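Lavora completes bright new workroom for Dolanton in the old Voltow building

FOR IMMEDIATE RELEASE

DOLANTON – Lavora, the interior fit-out company best known in these parts for its school corridors and dental offices, is very happy to announce that its largest project of the year is finished and handed over. The long ground-floor workroom in the old Voltow building, which many Dolanton residents will remember from the days when it held the carpet showroom, has new walls, a new floor and new lighting from one end to the other, and the tenants have been moving in.

The work began in January, when our crew took down the old showroom partitions and found a good deal more behind them than the drawings had led us to expect. There were two earlier layers of wallboard, a doorway that had been filled in and painted over, and a run of heating pipe that had to be moved before anything else could go ahead. We would like to thank the building's owners for their patience during those first weeks, and our neighbors on the street, who put up with our dumpster and with a fair amount of dust, and who were kind enough to keep asking how it was going!

What the tenants asked us for was a light, plain room that would be easy to wipe down and easy to rearrange. They have equipment that stands on its own wheeled bases and gets moved when the work changes, and they did not want a room where everything was bolted in one spot for good. So we talked for quite a while about how the floor should meet the walls, how wide the lanes between the work areas should be, and where a person pushing something heavy would need room to turn. Several of these conversations took place with masking tape on the bare concrete, and we think the room is better for it.

The walls are finished with our Raju panel system, in white. Raju panels are flat-faced and meet edge to edge with a very narrow joint, so that when you stand back from the wall you mostly read it as one pale surface, with the seams showing only faintly. The panels hang on a rail, and a single panel can be lifted off and put back without disturbing the ones on either side, which our customers have come to appreciate whenever an electrician needs to get at something. The project used 200 of them in all, including the short ones over the doors, which were cut in our own shop.

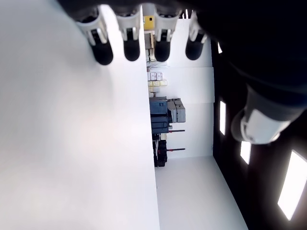
Page last updated: 25 July 2026

The white floor took some persuading, we will admit, and the persuading was done by the tenants. Our own people leaned toward a mid-gray, as we usually do in a room where things roll back and forth all day, but the tenants wanted the light to carry down low, into the places between the equipment where it is otherwise hard to see what you are doing. Having spent a few afternoons in there since the floor went down, we have come around to their way of thinking. The room feels open, and the darker pieces stand out well against all that white. The boxy dark blue-gray unit on its black wheeled base, with the lighter gray housings on its side, is a good case in point, for you can tell at a glance where it is standing and how much space is left beside it.

We did keep some dark wall in the scheme, next to the white floor. A room that is white in every direction can be tiring on the eyes by the middle of the afternoon, and the darker surface gives them somewhere to rest. It was a late change to the order, and our supplier was very good about it.

Lighting was the part of the job that received the most attention and, we suspect, will be the least noticed. The old showroom fixtures were bright in the middle of the room and left the ends rather gloomy. We replaced them with 25 fixtures, each with a soft cover, and spent two evenings adjusting them after dark, when no daylight could get in and flatter the results. The aim was an even light on the broad white surfaces, with gentle shading and no glare, and we went back up the ladder more than once to get it.

A word, too, about what was kept. The front windows are original to the Voltow building and have been cleaned, re-puttied and left as they were. The brass push plate on the street door is still there, worn in the same spot by what must be a great many hands, and anyone who bought a hall runner from the showroom will recognize it. The loading door at the back has been rehung so that it swings clear of the ramp, and the ramp itself has been given a rough strip on each side for wet weather.

Lavora had a crew of 11 on the project at its busiest, most of whom live within a short drive of Dolanton, and the millwork and panel cutting were done at our shop across town. We are proud of the work they did, particularly during the cold stretch before the heating was reconnected, when coffee was brought in by the bakery next door without anybody having to ask.

The next stage will be a modest one. The smaller room behind the workroom, at present used for storing cartons and leftover panels, is to be fitted with shelving and a sink, and the tenants have asked us to look at the acoustics of the corridor that joins the two. We expect to work mainly in the early mornings so that the people next door can get on with their day. Deliveries will come to the rear entrance, and parking on the street will not be affected.

Building owners and tenants who would like to see Raju panels in place are welcome to get in touch. The workroom itself is in daily use and is not open to callers, but a full-height sample wall with the same white finish, corner pieces and door trim is set up in the front of the Lavora shop, and visitors are encouraged to take a panel down and hang it back up for themselves. Color samples can be borrowed and taken home, and we ask only that they come back with their labels on.

About Lavora

Lavora designs, builds and installs interior walls, floors and fitted storage for workplaces, schools and clinics in Dolanton and the surrounding towns. The company makes the Raju panel system in its own shop and offers repairs and replacement panels for every room it has fitted.

Press inquiries: please contact the Lavora office in Dolanton during business hours. Floor plans of the workroom and a Raju finish card are available on request.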